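Date: 23/12/2019
Subject: Re: [grippers] Hernex vs. Trevaskis fingers, laundry setup
List: Nurisstead manipulation list

On the earlier message, the list wrote:

> We're about to buy fingers for two arms and can't decide between the
> Hernex and the Trevaskis. The data sheets are no help, they both claim
> to pick up everything. Has anyone put either one in front of a real
> household machine? Also, do you need the wrist cameras if you already
> have one at the head? Our budget would like the answer to be no.

Your budget is going to be disappointed, so I'll start with the fingers.

We've had both types on the laundry setup for 12 working days. It's one front loader and one plastic basket on the floor, two arms, and a Mudwood controller that I will get to when I've calmed down. The job is drum to basket, which sounds like an afternoon's work and has so far eaten a good part of my winter.

The fingers we kept are the Trevaskis, the long tapered ones. The Hernex squeeze harder, and on a bench with wooden blocks they win every time. If your customers wash wooden blocks, buy those. Inside a drum you want reach and a thin tip, and you want them more than you want force.

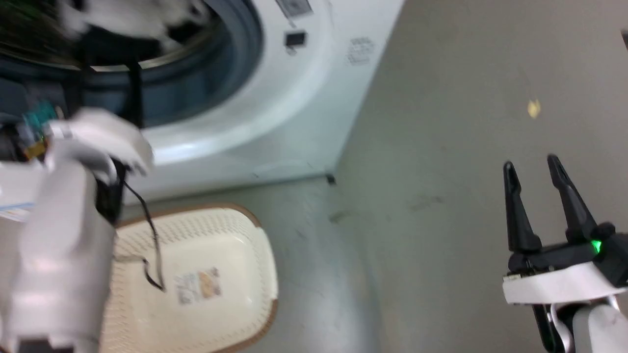
Left arm at the drum, right arm with its gripper open, head view.

We ran 424 grasps, split evenly between the two. Trevaskis came out 15 points ahead on getting a piece of fabric clear of the gasket on the first try. Most of the Hernex misses were the same miss: the wide tip pushes the cloth further back, the drum turns a little, and you start over with everything slightly worse. The rubber also grabs at the Hernex pads. I didn't log that properly, I just swore at it.

Dark clothes are bad with either one. Dark fingers against dark cloth in a dark hole - whoever picks the colors for these things has never tried to segment them.

Which brings me to your second question. The head camera is fine for finding the machine and the basket. Once an arm goes up to the opening, a lot of what you get from the head is arm. The wrist view gives you both fingertips with the opening beyond them, and I would give up the head camera before I gave up that one. Expect glare, though. Between the glass door and the polished drum there are plenty of shiny surfaces to upset your exposure, so lock it by hand and leave it locked.

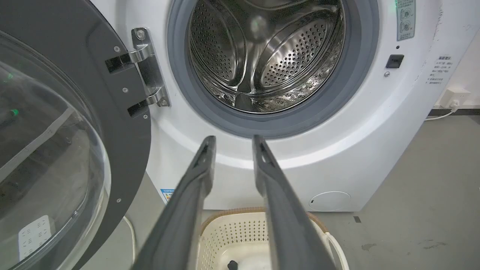 Mudwood controller

It works. I say that because the last post I made about it suggested otherwise, and somebody wrote to ask if I was all right. Motion is smooth and the two arms stay in step. My complaint is the gripper channel, where each close command came back 72 ms later than the manual promises. You won't notice on blocks. On a sock you're closing where the sock used to be. We now send the command early and pretend this was the plan.

Cabling

Leave more slack at the wrist than you think, then check where the slack goes when the arm reaches down to the basket. Ours found the rim more than once. Clips on the forearm helped, tape did not.

I'm keeping the Hernex set until February in case anyone wants numbers on towels, which I suspect are its one chance at glory. Send me your finger lengths and drum depth if you'd like me to try something closer to your setup. The raw logs are on the Nurisstead share, in the folder called "final", next to the other one called "final".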